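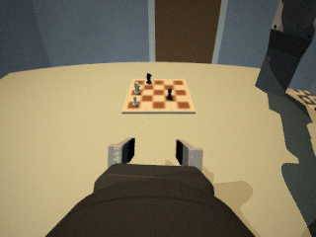 Open gripper over a beige tabletop, computer rendering

My street in Nekdale is called Pryor Street, and for a long time I thought that Pryor was a mayor or a general. Last Saturday I went to the small local museum and learned that he was a man who sold rope. His shop stood at the lower end, near the river, and people said "I go to Pryor's" until the name stayed on the map.

In the beginning the street had only 19 houses and it stopped at the old mill. After the mill burned down, the town bought the land and made the street longer, up to Cluvum Square. The museum has a tax list from that time with 118 names on it. Many of them were bakers, tailors and people who rented rooms to sailors. I tried to find my own house in the list, but the numbers were changed two times and I could not be sure which one it is.

The part I like most is the Lumer Arcade, with its green iron columns. It was built for 40 shops, and in its best years it had over 1,000 visitors on a market day. My neighbor remembers a store there that sold only buttons. Today there is a pharmacy, a phone repair shop and a cafe where the coffee is too strong for me, but the cake is good.

From the arcade to the river it is 500 meters. I walk it almost every evening in December, when the lamps are lit early. The paving stones at the lower end are still the old ones, so please wear flat shoes. The museum closes at four, and the tax list is on the second floor, in the glass case behind the stairs.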